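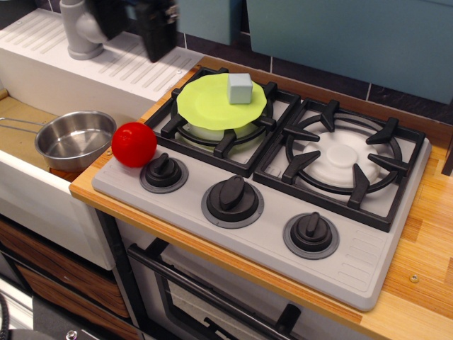
# The smallest kitchen in Elholm

I burnt nothing, spilled nothing and fed no one, and by lunchtime I was still worn out from cooking. Well, from sort of cooking. I'd spent the morning at Cavance, a small robotics workshop above a bicycle shop in Elholm, moving a pale blue-grey cube on and off a lime-green plate by way of a robot arm that did more or less what my own hand told it to. Mostly less.

"You're strangling it," said Sayaka Ogura, who was sitting beside me with a mug of tea and the patience of a driving instructor. "It's a cube. It isn't going anywhere."

It went under the tap and into the sink.

I'd come because I wanted to know where robots learn things. I'd read plenty about machines that teach themselves, and I suppose I'd pictured a dark room full of computers humming away on their own. What Cavance has is a toy kitchen, the sort you'd buy for a five-year-old, with teal-blue cupboards, a navy tiled backsplash and a white sink with a drying board. The hob has two burners and three chunky black knobs that I wanted to twiddle the minute I walked in. There's a glossy red ball that everybody calls the tomato. A small steel pot lives in the sink for most of the morning, then moves to the hob, then goes back.

The work goes like this. A person holds a controller and moves it about, and the arm copies them. Everything gets recorded, both what the cameras see and what the arm does, from the moment you start until the job's finished. One go is called a demonstration, or a demo if you've been there longer than a day. Then somebody moves the things about and you do it again. Later the whole pile is fed to a learning system, which tries to work out what a person would do next if the pot was here and the plate was there.

Each demo lasts up to 60 seconds. That sounds like nothing, but try concentrating on a cube for a minute, then another minute, and see how you feel by elevenses!

**Why so small?**

I asked Shinji Shimada, who runs the place, why they don't just use a real kitchen. He laughed, in a way that made me think there'd been one once. (There had. It was in his flat. His landlord was called Druvenow and has not forgotten the grout.)

"A full-size kitchen needs a full-size arm," he said, "and a full-size arm needs a cage round it, and then you can't lean in and move the tomato. With this one I can let anybody have a go. I've let you have a go."

The toy kitchen is also easy to change, and change turns out to be what they're after more than anything. If the pot always starts in the same spot, the system learns to reach for that spot, pot or no pot. Shimada told me about an early version that would close its fingers on empty air with enormous confidence, lift the nothing, carry it across to the burner and set it down very gently. They'd shown it the same thing too many times. So now there's a shuffle between every demo. You shift the plate, you turn the pot so its handle points some other way, you put the ball behind a knob where it's a nuisance.

The person doing the shuffling that day was Hazel Rosenthal, and she's wickedly good at it. She'd balance the ball somewhere daft, step back and fold her arms. I began to take it personally.

**Bad goes and good goes**

What surprised me was how much they wanted my fumbles. I'd assumed the recordings of me knocking things over would be binned, and some were. But if I dropped the cube and then picked it up again, Ogura would nod and type a note.

"Everybody gives us perfect ones after a week," she said. "Then the robot gets into a mess and it's never seen anyone get out of a mess. So we like a recovery. We don't like you doing it on purpose, though – you can always tell."

Can you? I tried one on purpose after the tea break. She could tell.

The notes were the part I hadn't thought about at all. Every demo gets a line of plain English to go with it, written by whoever watched: "put the cube on the green plate", "take the pot out of the sink". Fumiko Okabe checks these in the afternoons, and she has strong views on them. She dislikes "grab". She won't have "thing". She and Rosenthal have been disagreeing since last June over whether the place where the burners are is the hob, the cooker or the stove, and the present settlement is that all three are allowed, so long as people mix them up. A person at home might say any of them, after all, and the robot had better cope.

I wrote 10 of these lines myself and had 4 sent back. One said "pop the cube on the plate". I still think that's fine.

**My turn, again**

By mid-morning I'd found a rhythm of sorts. You come in from above, slower than you want to, and you stop before you think you need to. The arm has a slight lag, so your hand is always a little in the future. The plate is the tricky bit: it has a wavy edge, and if the gripper clips one of the scallops the whole thing skates sideways across the burner. The cube's corners are rounded too, so a lazy grip lets it squirm round and drop.

Ayane Kikuchi, the quickest on the team, showed me how she does it. She hardly seems to move. She talks the whole time as well, about her sister's wedding, about a film she'd walked out of, and meanwhile the pot goes from sink to burner as if it had somewhere to be. I asked what she thinks about while she's doing it and she said lunch.

I asked whether it bothered her, teaching a machine her own knack. She had a proper think about that one, with the gripper parked.

"It won't be mine by the end," she said. "It'll be a bit of me and a bit of Hazel and whatever it was you were doing. I do wonder sometimes if I'll recognise it. Sayaka has this little wiggle before she lets go, to check it's settled. The last version did the wiggle. We all shouted."

I saw the wiggle for myself before I left. Shimada switched over to the version they call Hosoda, after the street the workshop used to be on, and everyone put their controllers down. It took 2 tries to find the cube. Then it lifted it, swung it over the plate, lowered it, gave the tiniest shimmy from side to side, and opened its fingers.

Ogura went a bit pink. Rosenthal was already leaning in to move the tomato.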